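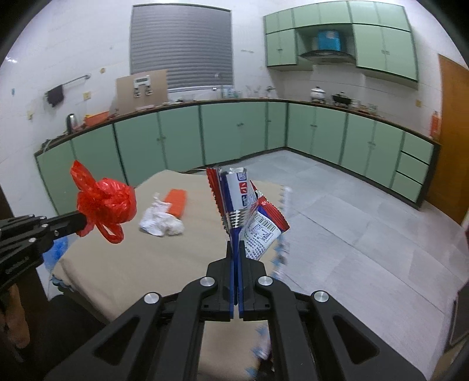 Ernent will open a sorting and washing line for thin film packaging at its Rusilby site in July. The line is built for the light, flexible packs that most sorting plants now pull out and send to landfill or to a burner: chip bags, candy and bar wrappers, coffee pouches, bread bags, pet food sachets and the outer wrap from multipacks. A shiny foil snack wrapper printed in white, blue and red, with serrated edges along its crimped seams, a small black barcode and dense lines of fine print, shows most of the features the line has to deal with in one piece. The shine affects the optical sensors, the ink colors the wash water, and the crimped seams hold crumbs and oil after the rest of the pack has been rinsed. Each of these points is handled at a separate stage, as set out in the sections that follow.

Capacity and schedule

The line has a rated input of 2,000 tons per year when run on two shifts. It will start on one shift and move to two when the feed supply allows. Material will come from curbside bins in Rusilby and from store drop-off points. Ernent will also accept baled film from other sorting plants, subject to the bale rules given below.

Building work is complete. The shredder, the wash tanks and the dryer are in place and have been run with clean film. Runs with mixed household film are under way and will continue until the opening. The water treatment unit was the last major item to be installed and is now being set up with real wash water, as its dosing rates can't be fixed on clean feed.

How the line works

Bales are opened by a slow-turning drum and dropped onto a belt. Film is light and tends to lift off a moving belt, so the belt is covered and air is drawn down through it to hold the pieces flat. This lets the belt run faster than an open one while keeping each piece in the same place between the sensor and the air jets.

Sensors above the belt read the type of plastic by the way it reflects near-infrared light. Plain plastic film gives a clear reading. Packs with a metal layer often do not, as the light bounces off the metal before it has passed through enough plastic. The line therefore uses a second sensor, supplied by Stonitz, which is set at a lower angle and picks up the signal from the outer layer. The two readings are compared, and a piece is sorted only when the result is clear. Pieces with no clear result go around the loop once more and are then sent to the reject bay.

Three streams leave the sorting stage. The first is polyethylene film, mainly bags and outer wrap. The second is polypropylene film, which covers many snack and candy packs, including those with a very thin metal coating. The third is everything else: packs made of bonded layers of different plastics, packs with a full layer of aluminum foil, paper packs with a plastic lining, and any bottles or trays that have come in with the bales.

The first two streams are shredded and washed separately. Washing is done in three tanks. The first loosens grit and food. The second is heated and contains a mild detergent, which is needed for the oil left by fried snacks. The third is a rinse and also acts as a float tank, where the plastic rises and most of the remaining dirt and foil sinks. Flakes are then spun, dried with warm air, and fed to an extruder that melts, filters and cuts them into pellets.

A note on foil and metallized film

The word "foil" is used loosely for snack packaging. Some packs contain a true layer of aluminum foil bonded between layers of plastic. Others are plastic film with a coating of metal so thin that it adds almost nothing to the weight. The two can look the same on the shelf. They behave differently in recycling, as the thin coating breaks up in the extruder and passes into the pellet as a gray tint, while a true foil layer blocks the melt filter.

For this reason residents will not be asked to tell the two apart. All clean, empty wrappers may go in the film bag and the line will make the split. The scrunch test that is sometimes given as advice for holiday wrapping paper is of no use here and won't appear in the household leaflet.

The pellet

Pellets from the line will be sold under the name Tekin. Two grades will be offered at launch, one for each of the sorted streams. Both are gray. Color depends on the amount of ink and metal in the feed and will vary from batch to batch within a stated range. Buyers who need a fixed color are advised to add a dark masterbatch.

Tekin pellets contain 100 percent recycled plastic by weight before any additive the buyer chooses to include. In test runs on mixed household film, 86 percent of the dry weight sent to the wash stage was recovered as pellets. The remainder was food, grit, ink, paper labels and fine plastic lost in the wash water, most of which is caught by the water treatment unit and pressed into cake. That figure applies to the wash stage only. It doesn't include material rejected earlier at the sorting stage, and it should not be quoted as a recycling rate for film as a whole.

The pellets are meant for trash bags, drainage sheet, pallets, cable covers and other goods with thick walls or no need for clear color. They are not approved for contact with food, and Ernent isn't seeking approval for that use. Buyers making thin film should ask for the filter data sheet, as small specks that do no harm in a molded part can cause holes in a blown one.

Each batch is tested for melt flow, ash content, moisture and odor. Odor is the property that buyers of recycled film raise most often, and it comes mainly from old fats and from printing ink. A holding silo with a flow of warm air has been added after the extruder to reduce it. Batches stay in the silo overnight as a minimum.

Water and power

Wash water is cleaned on site and used again. Fresh water is added to replace what leaves with the flakes and the pressed cake. Fats are skimmed off the top of the settling tank, and ink is removed by adding a salt that makes the particles clump together. Treated water that cannot be reused goes to the Rusilby sewer under the site's existing permit.

The dryer is the largest user of power on the line. Heat from the extruder is fed back to the second wash tank, which cuts the load on the boiler - the saving will be reported after the first winter of operation, when the incoming water is at its coldest.

Rules for residents

Households in the collection area will be given a film bag to be placed in the existing bin. The bag keeps film together so that it can be picked out before it wraps around the rollers at the sorting plant. Loose film in the bin will continue to be treated as trash.

Packs should be empty. Crumbs and a light coating of oil are acceptable. Rinsing is not required for dry snacks but is required for pet food sachets and for pouches that have held sauce or soup. Packs should be left flat or loose, and should not be tied in knots or stuffed inside one another. The sensor reads the outer pack only, and a wrapper pushed inside a bag of a different plastic will end up in the wrong stream.

The following are not accepted: cling wrap, blister packs for pills, balloons, bubble mailers made with paper, film from paint or garden chemicals, and any bag sold as compostable.

Rules for bale suppliers

Bales must be at least nine-tenths film by weight. They must be stored under cover, tied with wire or plastic strap, and marked with the name of the plant that made them. Bales with visible mold, medical waste or batteries will be turned back at the gate at the supplier's cost. Batteries are of particular concern. Small ones can pass unseen inside a film bag and catch fire in the shredder, and the line has been fitted with heat cameras and a water spray at that point.

Samples are taken from each load and sorted by hand. Results are shared with the supplier, and the price paid is adjusted up or down in line with the share of polyethylene and polypropylene found.

Samples and inquiries

Sample sacks of both Tekin grades are available to converters now, with test data for the batch supplied. Orders placed before the opening will be filled in the order received. Plants that wish to send bales should request the supplier form and allow time for a trial load. Requests may be sent to the Ernent sales office in Rusilby through the contact page.

About Ernent

Ernent sorts and reprocesses plastic packaging at Rusilby. Its existing lines handle bottles, tubs and trays. The film line is housed in a separate building on the same site and has its own weighbridge and storage yard.

Shares 2 Comments 0

Home News Materials Suppliers Careers Contact

Related items
Tekin data sheets: first issue for both grades
Stonitz sensor passes belt trials at Rusilby
Changes to bale sampling for tub and tray suppliers
Battery fires in shredders: guidance for sorting plants
What goes in the film bag: printable list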